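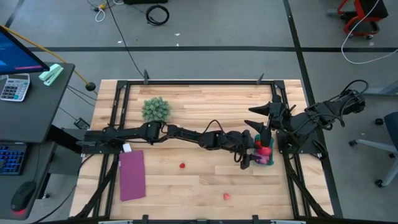 Figure 1. Teal container with the red strawberries and the paler pieces, folded cloth to the left, two strawberries still on the bench.

Keeping Strawberries at Home: Container, Lining and Rinse
Food Studies project report, Hillent College
Spring term, May

1. Background

Strawberries are one of the fruits that people in our residence throw away most often. They are sold in clear punnets with holes in the base, and most students either leave them in the punnet or tip them into whatever box is clean. By the third day there is usually some mold, and often the whole lot goes in the trash.

The question for this project was a simple one. Does it matter what the berries are kept in, and does rinsing them first help or hurt? A second question came up while planning. Recipe sites often say to separate the ripe berries from the pale ones before storing them, and I wanted to see if that made the fruit easier to use up.

I did not try to measure anything that needs a laboratory. All checks were done by eye and by touch, the way a person would do them at home.

2. Materials

The strawberries came from the Brivberg farm stand, picked the same morning. I bought 1000 g in one purchase so that all the fruit would be from the same field. When they were laid out there were 62 berries in the batch, from very small ones to a few that had to be cut before anyone could eat them.

The containers were:

Container A: the punnet the fruit was sold in, no lid
Container B: teal, rounded rectangle, lid left resting on top
Container C: Pronis snap-lid box, closed
Container D: glass bowl covered with a plate

White vinegar, tap water, paper towels and kitchen scales were also used. A folded cotton cloth was kept on the bench for drying hands and for wiping the wood, as strawberry juice stains it if it is left.

3. Setting up the bench

Sorting was done on the wooden bench in the Annan room. It is a good surface for this because the berries do not roll far on it and the light is even. The wood has strips of slightly different color, and at first I found it harder than expected to judge the pale fruit against it. A white plate was better for that. I used the plate for any berry I was unsure about.

The order of work was the same for each container. Berries were picked up by the cap, turned over once, and put into one of three groups: red all the way to the cap, pale at the shoulder or the tip, and damaged. The damaged ones were eaten or cut up the same day and took no further part. There were only a few of these and they were bruised on the side that had been at the bottom of the punnet.

The red and pale berries were then divided so that each container got some of both. In Container B the two groups were kept apart, with the pale ones together at one end. In the others they were mixed. Berries that would not sit in a container without being pressed were left out until the end and then moved to whichever one had space — this mostly affected the bigger ones.

4. Rinsing

Half of the fruit was rinsed before storage and half was not. The rinse was 50 ml of white vinegar in a large bowl of cold water. Berries went in with their caps on, were moved by hand for a minute, then lifted out and rinsed under the tap.

Drying took longer than any other step. Patting each berry with a paper towel worked but damaged the soft ones. Spreading them on towels and leaving them alone for an hour was slower and gave a better result. The caps hold water even when the berry looks dry, so I turned them cap down for the last part.

Containers B and D held rinsed fruit. Containers A and C held unrinsed fruit. This was a weakness in the design and is discussed in section 7.

5. Storage and checks

All of the containers went on the middle shelf of the refrigerator, which was set at 4 degrees Celsius. B, C and D were lined with one sheet of paper towel. The punnet was left as sold.

Each container was checked once a day in the morning. For each one I wrote down whether there was any mold, whether the lining was damp, and whether the berries on the bottom had gone soft. Any moldy berry was removed as soon as it was found, along with the berries touching it if they were wet.

6. Results

Container A dried out first. The caps curled and the berries lost their shine, but the flavor was good for the first few days. Mold was found on two berries that had been pressed against the side.

Container B kept best overall. The lining was damp on the second day and was changed. After that it stayed dry. No mold was found before the end of the checks, though some of the red berries had become darker and softer. The pale ones stayed firm. They did not become any sweeter, and they were used in a sauce with sugar.

Container C had water drops on the inside of the lid each morning. The berries looked the freshest of all on the first two days and then went downhill quickly. This container had the most waste.

Container D was in between. The fruit at the top was fine and the fruit at the bottom of the bowl was soft, most likely from the weight above it.

7. Discussion

The results suggest that a little air and a dry lining matter more than the container itself. The closed box kept moisture in. The punnet let too much out. A loose lid with a towel underneath was a fair middle point.

It is not possible to say how much the vinegar rinse helped, as the rinsed fruit was never stored in the same type of container as the unrinsed fruit. With two of each container this could have been avoided. I also changed the lining in B and did not change it in C, where it was just as damp by the second day. That should have been the same for both.

Keeping the pale berries separate did not seem to affect how long anything lasted. It did make the fruit quicker to use, as the red ones could be taken first without searching through the box.

8. Changes for a second round

Use two of each container, one rinsed and one unrinsed.
Change every lining on the same day.
Weigh the waste from each container and keep a running total.
Store in a single layer where the container allows it.
Sort on a white tray.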